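OK so I finally watched Undness last night and I need to talk about it, because I've been putting this movie off since August and I could kick myself.

Quick setup, no spoilers past the first half hour. It's a comedy (mostly!) about a washed-up game show host named Bosman who goes back to his hometown, Tilcombe, to sell his late mother's house. He plans to stay one night. He's still there when the snow comes.

The house won't sell because half the town thinks it belongs to them. The mother promised it to everybody. The dentist has a letter. The choir has a letter. A guy who fixes boats has a letter AND a key, and he just keeps letting himself in to use the oven.

Herman Halim plays Bosman and wow. I only knew him from small parts, the cop at the door, the tired brother-in-law, and he's in every single minute of this. He does a thing where he slips into his TV voice when he's scared, and by the end I was laughing and a little wrecked at the same time.

The funeral lunch is the best comedy scene I've watched all year. It's one long take, 11 people at a table for eight, and they're all being so polite. Watch the aunt with the potato salad. Just watch her the whole time.

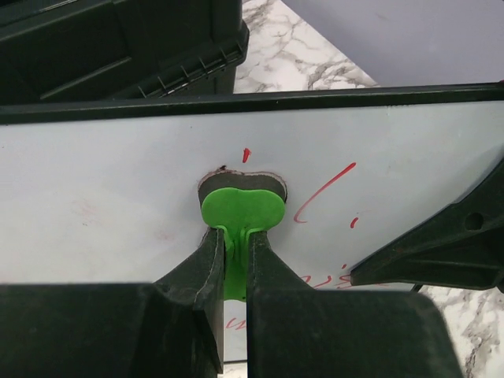

And the music! It's nearly all one out-of-tune piano, and then a full brass band shows up for the ferry scene and I sat straight up on the couch. I've played the ferry track maybe six times today while doing dishes.

Somebody asked me if it's like Pristent, same director. Kind of? Pristent is colder and a lot more pleased with itself. Undness has the same dry line readings, but it likes its people. Even the awful realtor gets a nice moment with the dog.

Small complaint – the subplot with the old game show producer never really lands. He calls, he yells, he calls again. You could cut most of it and get to the ferry sooner. I did like his bathrobe.

Love that the money stuff stays small. Bosman's whole fortune at one point is $287 and a watch he's pretty sure is fake, and the movie gets a good 20 minutes out of him trying to look rich on that. The scene where he tips the waiter and then follows him into the kitchen to ask for it back, oh my god.

I looked it up on the film site I use and it has 1,666 ratings. That's it! The superhero thing I fell asleep in has a mountain of them. Please go fix this.

If you watch it, don't read the back of the box first, it gives away who wrote the letters. And stay through the credits. There's a bit with the oven.

Starting it again tonight with my sister, who hates slow movies and loves brass bands. Will report back – I've told her nothing except that there's a ferry.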